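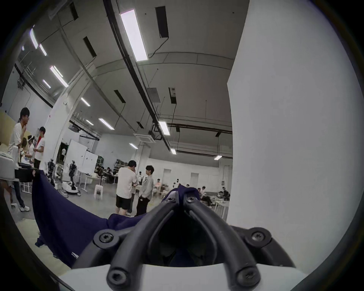
Hand-held gripper with a navy-blue cloth at the tip, main workroom, Hulleck site.

Progress report on equipment planning, Jasisura project
Reporting period: March to May

1. Where we are

The first part of the equipment budget is spent as it was approved. It covered hand-held grippers, spare screws and finger rails, and two workbenches. The second part, for the larger purchases, is not yet committed, and this report asks for your agreement on how to divide it.

Work with cloth has taken more of the period than we planned. Folding and hanging tasks wear the finger tips faster than tasks with hard objects, and we changed the tips on five grippers before the end of April. In the first budget we had counted one change per year. I have corrected this line in the new table.

2. Quotations received

We asked two suppliers for a price on 20 further grippers. Mellach offers the lower price for each unit, but delivery is by sea and the spare parts must be ordered in a separate batch. Barroso is more expensive, and its price includes one set of rails and screws with every gripper. When we add the spare parts to the Mellach offer, the difference becomes small. Our preference is Barroso, mainly for the delivery time. The two quotations are in Annex B.

Freight and customs were not well estimated last year. They are now a separate line, so that you can follow them.

3. Space and power

The workroom at Hulleck is shared by several teams, and the people who collect data work near other benches and tables. Before new machines arrive we would like to mark the floor and move the storage shelving. The building manager has agreed to this in principle, but the written permission has not come yet. An electrician will also check the circuits on the bench side. His visit is paid from the maintenance budget.

4. Delays

Training of new operators began 13 working days later than in the plan. The reason was the late arrival of the chargers. The lost time is partly recovered, and I do not expect that it will change the final delivery date.

5. What we ask from you

Please confirm the Barroso order before the end of June, as the quoted price is not held after this. We also ask to move the unused travel money to the line for spare parts. The third point, the purchase of a second wheeled base, can wait for the next report, when we will have the maintenance costs for a full period.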